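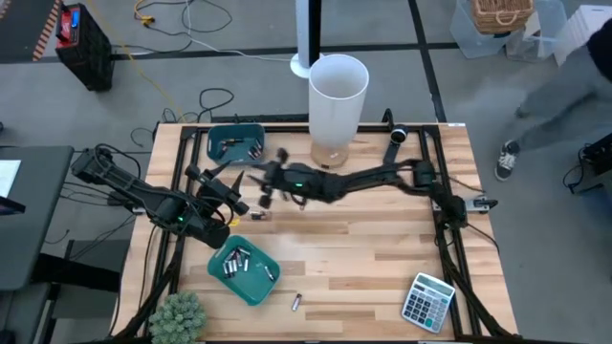

How do you sort loose batteries so they don't get mixed up again?

Posted by Pridau
2236 views · 16 comments · 3 shares

We use cookies to keep you signed in. OK / Settings

Ok so I have two teal bins on the table and batteries in both. Plus a couple strays on the wood. One bin was suposed to be used ones, no idea which now. No tester. Calculator and other stuff live on the same table so things wander. Is there a fast way to do this? Would like to keep the bins, the slot handles are handy. 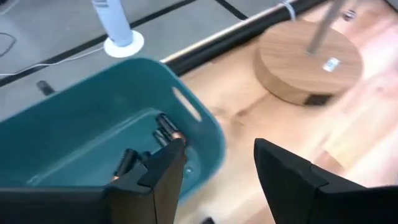 Starton
Reading time: 1 min

Tape the ends first, esp. any 9 volts or button cells. Then get a cheap tester, don't guess. Good ones in one bin, dead ones in the other, write it on masking tape right on the rim. Weak ones I call dead, not worth a third pile. I did 70 in one evening in July, mostly AA.

Don't store them with keys or coins. Different brands and ages shouldn't go in the same device either.
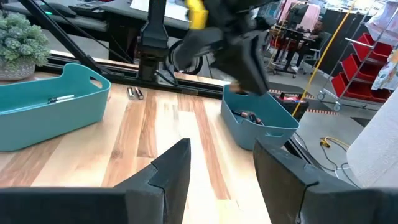 Word count: 200

Filip

Get the pen out of there. One bin with a pen or marker in it, next thing its a junk drawer again. Batteries in the other bin only. And the ones standing on the table between the bins, pick a side for those before you do anything else.

Drop test works ok for alkaline if you cant wait for a tester. Flat end down, from an inch up. Bouncy = probably used. Not perfect. Wont work on rechargeables.

Stamovier

just recycle them all and start over

Related
Where to take dead batteries
Labels that peel off plastic bins clean
Can I keep batteries in the fridge?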